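Wolletti Recalls Gripper Pads After Closing Fault

Wolletti has asked customers to stop using the powered version of its two-jaw gripper on small or fragile goods after a fault that can make the jaws close harder than they were told to. The hand-operated version is not affected.

The problem came to light at Geddes, a mail-order firm that sorts and packs costume and jade jewelry. On a Thursday in July, a powered gripper on the Juletti line closed at full force on a bangle and cracked it. A worker reaching in to clear the pieces had a finger pinched when the jaws moved a second time. She was treated for bruising and was back at work the next day.
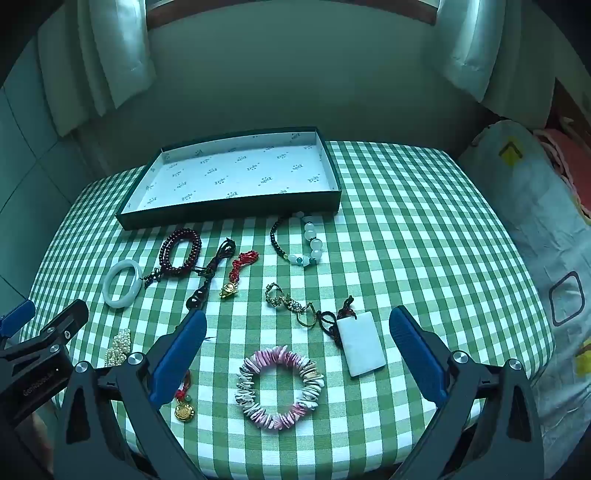
Wolletti traced the fault to the force sensor behind the left pad. When the pad wears thin, the sensor can read zero while the jaw is already touching something, and the controller keeps pushing. The company checked 455 units returned for service and found the same wear in 18 of them.

"The emergency stop worked every time we tested it," said Dougal Rutherford, the firm's service manager. "The trouble is that the gripper gave no warning before it closed."

The recall covers 1,928 units sold under the Wolletti and Zolletti names. Owners will get new pads and a software update that cuts power to the jaws if the two sensors disagree. Until both are fitted, Wolletti says, operators should shut off power at the wall before reaching between the jaws.

Geddes has gone back to sorting by hand on the Juletti line. Replacement pads are due to ship within 31 days.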